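Glove day again

So the black glove on Zirkance's hand finally got changed this week, and I'm way too pleased about it. The old one had done 300 cycles and the thumb tip was getting shiny, so the grip kept slipping on anything smooth. Swapping it took me 7 tries the first time I did it, back in July. You have to roll the cuff down over the wrist flange, talc the inside, and then work each finger on with the motors off (motors OFF, Skultska people, I'm looking at you).

After that comes the boring bit: re-zero the finger joints, check the wrist bolts, make sure the cable by the wrist has enough slack for a full turn. Mine didn't. Five minutes with a new clip and it was fine. 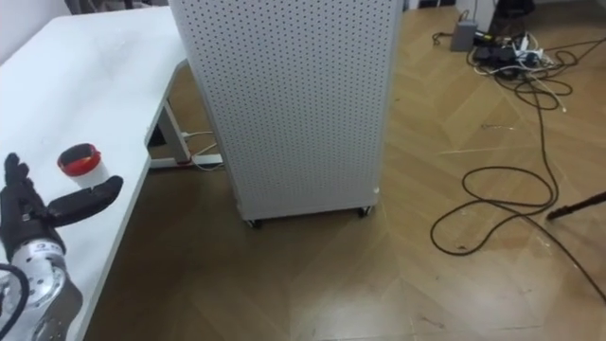
Posted by Ylva Öberg | 27/02/2021 | Filed under: Workshop, Hands

The cup with the red lid is my standard first target after any glove change. It's light, it stands up by itself and the lid has a nice thick rim to aim for. I bring the hand in low over the white table, stop just short, and compare where the fingertip is with where the software thinks it is. If those two disagree, back to zeroing we go!

Next job is the floor. That tangle of adapters and the long black cable need tidying before I roll the pegboard cabinet anywhere. I've got a box of Kaletti ties waiting, a bag of 1000, so no excuses.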